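Section 9. Teaching Piner a Packing Task

Piner plans motion for two arms at a time. It does this well when it knows what is on the table and which arm is supposed to care. The steps in this section give it both. They assume you have finished calibration and that the Brollholm driver reports READY for each arm. If it reports READY? with the question mark, go back and run calibration again. The question mark is a real status.

9.1 Set up the workspace model

1. Open the Workspace tab and load the table template that matches your cell.
2. Add every fixed thing the arms could hit. Shelves count. So does whatever has been living on the shelf since the cell was built.
3. Click Rebuild Collision Map. On a cell computer with nothing else running this takes nearly 56 seconds. The progress bar will reach the end well before that and sit there.
4. Save the workspace under a new name. Piner will happily save over the template without asking.

Caution: Plants drawn as boxes are safe. Plants drawn as meshes are very pretty and will bring the planner to its knees.

9.2 Register the container

Translucent containers are where most support requests begin. The Dantas perception module sees the walls, sees the thing behind the walls, and has to decide which one you meant.

1. Place the container near the middle of the table with at least one item in it.
2. In the Objects tab, choose Add, then Container, then See-Through.
3. Capture from the side view first.
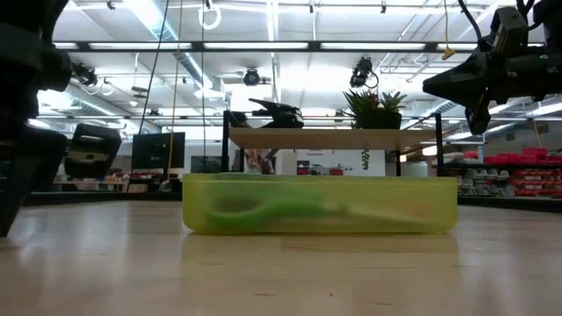

4. Capture from the top view. Keep both arms parked until the second chime. The first chime only means that Dantas has noticed you.
5. Check the outline in the preview. It should follow the rim. If it follows the contents instead, raise Wall Weight by 3 and capture again.
6. If the container has a lid on a hinge, register the two halves as one object with a joint. Registered as two objects, they will be planned as two objects, and Piner will try to carry one of them off.

Note: Shiny tabletops can produce a second, fainter container directly under the first. Turn on Ignore Below Surface. It is off by default for reasons lost to an earlier release.

9.3 Assign the arms

1. Open the Task tab and drag each item in the object list to Left, Right or Either.
2. Use Either sparingly. Two arms offered the same pair of scissors will each wait politely for the other until the task times out with error 183.
3. Set the Handover Zone. Make it larger than seems necessary.
4. For long, thin items such as pencils, set Grasp Axis to Short. The gripper then closes across the item. With the setting on Auto, it sometimes picks the long way, with great confidence.
5. Under Cable Clearance, enter the widest loop the wrist cable makes in any pose you plan to use. Piner treats the cable as a soft tube that follows the arm. Cables have not read this manual, so leave a margin.

9.4 Run a dry pass

1. Set Speed to Crawl and Gripper Force to None.
2. Press Step. Piner moves to the next waypoint and stops.
3. Watch the live overlay as you step. Any object hidden by a gripper for more than one waypoint turns gray in the object list, and Dantas carries on with its last known position.

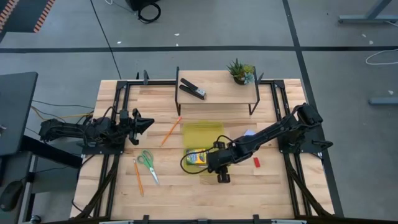
Figure 9-2. Right gripper over the open case, left arm folded, pencils and scissors still on the table.

4. If a gray object matters to the next move, insert a Look waypoint. The arm backs off, the cameras get a clear view, and the object list goes back to black.
5. Step through to the end, then press Reset Scene in the software and put the real objects back by hand. Reset Scene does only half of that job – the cheaper half.

Caution: Keep a hand near the stop button for the first pass at full speed, however dull the dry pass was.

9.5 Save and export

Save the task as a .pin file. To run it on a Predbridge controller, choose Export and pick the controller from the list. Controllers that have been asleep take a moment to show up. Clicking Refresh repeatedly starts the search over each time.

Section last revised 21 August 2026. Applies to all two-arm cells.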